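September, 6:40 a.m.

Started before the office filled up, so the machine was free and the simulator ran at full speed. Plan for the day was the same as yesterday: put the Prillalix two-finger gripper model against the Velteck one, same black arm, same block set, same controller gains, and stop arguing from data sheets.

Yesterday's batch was 470 attempts and I threw out all of it. The contact stiffness had been left at the value from the Ikonen tests, so the fingers sank into the blocks before the solver pushed back. Reset it, halved the time step to 2 ms, and checked the finger travel by hand before queuing anything. Open position now matches the drawing.

First runs were on the orange block, approach from above, fingers open until the last waypoint.
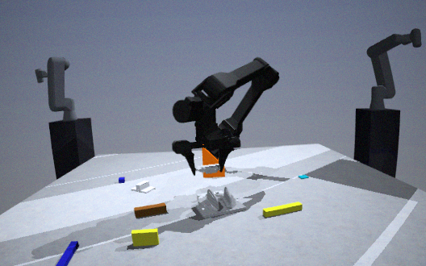
The position controller is fine in free space. Overshoot at the elbow is small and settles before the fingers get near the table. Trouble starts at contact. With pure position control the first finger to touch shoves the block toward the other one, and the final grasp is off center by however wrong the approach was. Switching the last segment to impedance control fixed most of that for Prillalix. Velteck still skids, I think from the narrower pad, but I have not separated pad width from pad friction yet. That is a job for the afternoon.

Compared stiffness settings of 400 N/m and a softer one I picked by eye. The softer one looks better in the plots and loses the block on the lift. Went back to 400.

Cameras next. I have been using one fixed view for block pose and it fails whenever the wrist gets between the lens and the part. A second view from another side helps, at the cost of render time. The two gray arms on the pedestals stay parked for all of this. They are in the collision model and I did not want them in the motion plan as well.

11:15. Camera test done with both views. Fused pose estimate is steadier than either view alone. The long bars are still bad: heading is good, position along the length drifts. Blocks are fine.

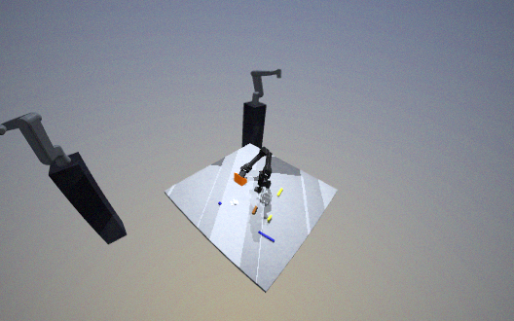
Sillville wrote back on the shared log before lunch to say that the skidding could be the controller and had nothing to do with the pad, that they had seen the same thing with the force limit set too low on the closing stroke, and would I please log finger current before blaming the hardware model.

Fair point. I was not logging it. Added the channel and reran the last 30 Velteck attempts with the same seeds. The closing force does hit the limit early, well before the second finger is loaded. Raised the limit one step and the skid got shorter - still there, though, so the pad question stays open.

Left to do: friction sweep with pad width held fixed, then pad width with friction held fixed. Rename the output folders, which are a mess. Ask Sillville which force limit they ended up with.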